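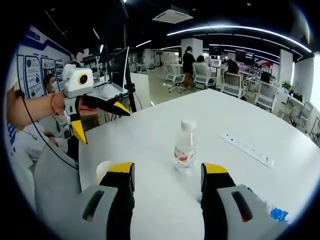 Has anyone's office job turned into training the robots? What changed for you?

Asked by Pallavi Vishwakarma in Work & Careers

Long-ish one, sorry! I've been in returns and order support at Skuvthorpe for six years, and since January half of my desk team has been moved onto what they call "demonstration shifts." You hold a gripper, you pick things up and put them down, and what you did gets used to teach the picking arms they want in the warehouse. Bottles, wrappers, whatever is on the list that day. My target is 80 good takes a shift and I usually land a bit over.

The work itself is fine. It's kind of soothing, and I talk to my coworkers way more than when I had a headset on. But my title is still "support associate," my pay hasn't moved, and when I asked my manager what happens after the arms are up and running she said they're "still working through that." My wrist is also sore by mid afternoon, which never happened with email.

So for anybody who's been through this – did you go back to your old job? Did you get a new one? And should I be asking for something in writing now, or will that just make me look difficult?

3 answers

Answer from magpie_ledger (marked helpful)

Went through nearly the same thing at Kotevano, only ours was folding and bagging. I did it for eleven months, so take this as one person's story.

Ask for it in writing. You don't have to make it a big confrontation, I just sent an email that said "can you confirm my title, my pay band and what role I return to when this project ends," and I got an answer in two weeks. It was a vague answer, but it had my old role in it by name, and that mattered later when they reorganized. Two people on my team never asked and they ended up on the temp list.

As for what it's like afterward, I didn't go back to my old desk. They needed people to watch the arms and sort out the stuff they drop or can't grab, and those of us who'd done the demos were good at it. It pays a little more. It's also lonelier, I'll be straight with you. There used to be 41 of us on the packing side and now the evening shift is me, one tech and a radio.

The wrist thing, report it today. Fill out whatever form they have even if it feels silly. We got them to swap people every 45 minutes and put the tables up higher, and mine cleared up in maybe a month. Switch hands for the easy objects too, if they let you.

Answer from dontaskdale

Robots are coming for everybody, get out while you can. My cousin's place got the Magsi system and it was down more than it was up lol

Answer from quietshift

I'm on the other side of this one – I schedule the demo shifts at a smaller company (we use Sakis for the rota, if that helps anyone). A few things I'd want my own people to know.

The take target is often a guess. Ours started at 101 and we lowered it after everybody got sloppy and half the takes had to be thrown out. If 80 is wearing you out, say so and bring your own numbers, because bad takes cost the project more than slow ones do.

Ask what gets recorded besides the objects, too. Screens, voices, the people at the next desk. There should be a written policy, and you're allowed to read it.

I agree with magpie_ledger on the email. I've had maybe five of those land in my inbox and I didn't think any of them were difficult. Keep a copy somewhere that isn't your work account.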